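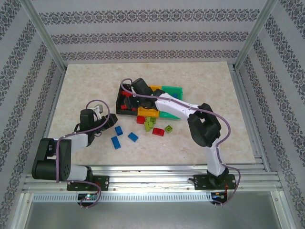
*Fig. 4. Two arms on a shared rail, with loose bricks on the tabletop.*

## 5. Setting up a film night with Kuvell

By now you should have your Kuvell player plugged in, your projector warmed up and your films copied across to the Multik drive. If the drive isn't showing on the home screen yet, do go back to section 4 before carrying on, as most of what follows needs it.

This part of the guide is for anyone showing films to a room full of people, whether that's a village hall, a school or a rather generous living room. We've tried to keep the steps in the order you'll want them on the night.

### 5.1 Building the programme

1. From the home screen, choose **Programmes**, then **New**.
2. Give the programme a name you'll recognise later. "March thrillers" is much kinder to your future self than "Test 2".
3. Press **Add film** and pick your main feature from the list. Long titles are shortened on screen, so if you own both a film and its sequel, open the details page and check the year.
4. Add any trailers or short films, and drag them above the feature.
5. If you'd like an interval, choose **Add pause** and place it where you want it. Kuvell will offer you the nearest chapter break, and you can move it if that lands in the middle of a car chase.
6. Press **Save**.

> **Note:** A programme can hold up to 100 items. Pauses and title cards count towards this -- so do the blank slides that older versions added by themselves.

### 5.2 Matching the picture shape

Older films are often much squarer than modern ones, and a mixed programme can look a bit untidy if the player stretches everything to fit. Open **Picture**, then **Shape**, and choose **As filmed**. You'll get black bars on some titles, and that's quite all right.

If you have a Zupan screen with motorised side panels, connect it to the port marked AUX and switch on **Follow shape**. The panels take a little while to move, so leave a title card of at least 30 seconds between a square film and a wide one. Rok Atanasov, who wrote this part of the software, likes to use a whole minute and let people find their seats again.

### 5.3 Sound levels

1. Play the loudest scene in your feature (an action film will give you plenty to choose from).
2. Walk to the back row and listen from there.
3. Adjust **Main volume** until it's comfortable, then play a quiet talking scene and check that you can still follow every word.
4. If the talking is too faint, raise **Speech** by one or two steps and leave the main volume alone.
5. Save the result under **Rooms**.

> **Caution:** Turn the main volume right down before plugging in or unplugging speakers. A sudden thump can damage them, and it isn't very nice for anybody sitting close by.

### 5.4 If something goes wrong

**Message 51** means the player can't find a film in your programme. Usually the file has been renamed or moved to another folder. Choose **Find again** and point to the new place.

**Message 211** means the subtitles don't belong to this version of the film. Director's cuts are the usual culprits. Try the other subtitle files in the folder, and if they all drift, use **Shift subtitles** to nudge them.

Brackets and ceiling mounts made by Budodel have their own booklet. For anything else, write to Haris Begović at the help desk and include the message number and the name of your programme.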